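Anyone used the Brultus kit for building up PCs?

Liis Rätsep
We refurbish old towers in Hurnham and I've got the Brultus arm kit on trial until the end of November. It comes with the gripper, a wrist camera and a parts tray, and I'm trying to work out if it's worth keeping!

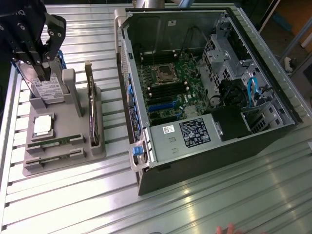

Drives are fine so far, it's the memory I'm fretting over. Does the standard gripper push hard enough to seat a module, or do I need the Stakholm fingers as well (another 100 quid)?

Danjuma Tamuno
Had ours a year. Standard fingers will do memory, but turn the insertion force up, it comes set at 30 and I run 51. Open the latches by hand first. The bit I'd fuss over is the wrist camera: teach it the board again for every model of tower, even if two look the same to you.

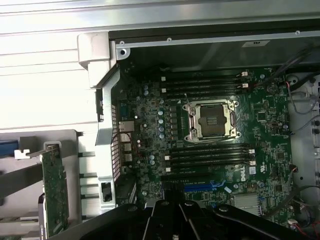 I teach mine on the CPU socket, with the levers as my marks, and then work outwards to the slots. I tried it off the case edge once and every stick went in squint. Takes me a tea break per model now, and I save each one under its own name.

Rūta Sakalauskas
Dunno about memory, we only do drives. Check the price of spare trays before you buy though, Strazds wanted silly money for ours.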